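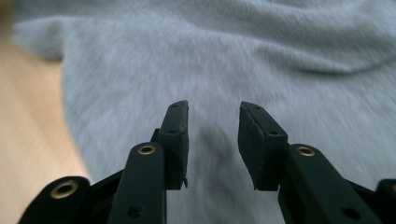

Report on a Visit to the Kuramley Blanket Mill

Members of the Brosstead Textile Heritage Society visited the Kuramley mill in May at the invitation of its operators, Mitetti. The party of 12 was received at the gatehouse and given a short safety talk before entering the carding hall.

The mill stands on the river below the old toll bridge and has made blankets and lining cloth under several owners. Its wheel pit survives, although the wheel itself was sold for scrap long ago. Members with an interest in water power will find the sluice gates in better order than our last report suggested.

Carding and spinning occupy the ground floor. Weaving takes place one floor above, where 3 of the older looms are still run for small orders. The noise there made questions difficult, and the guides kindly repeated their remarks on the stairs. Knitted fleece is a newer line, made in the east wing and brushed on one side or both according to the order.

The party then moved to the finishing department. Raising the nap is slow work if it is to be even, and a length may pass through the brushing rollers several times. Our guides explained that gray shades are the hardest to judge — small differences in the brushing show as bands once the cloth is hung.

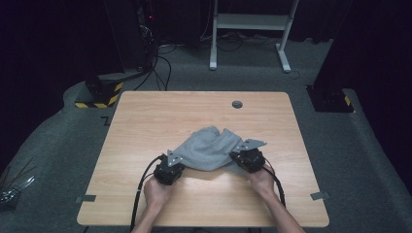 Gray cloth on a table, Kuramley.

After lunch the party was shown the Ngcobo Room, which holds the mill's pattern books. The collection runs to 1,212 entries, many with the original yarn still attached. The index is handwritten and follows the order in which designs were accepted, so a search by color takes patience. Over 300 entries have been copied, and readers may ask for these at the front desk.

The society thanks Mitetti for a generous welcome. Members planning their own visit should note that the upper floors are reached by stairs only, and that the pattern books must be requested in advance. Parking is limited to the yard beside the dye house.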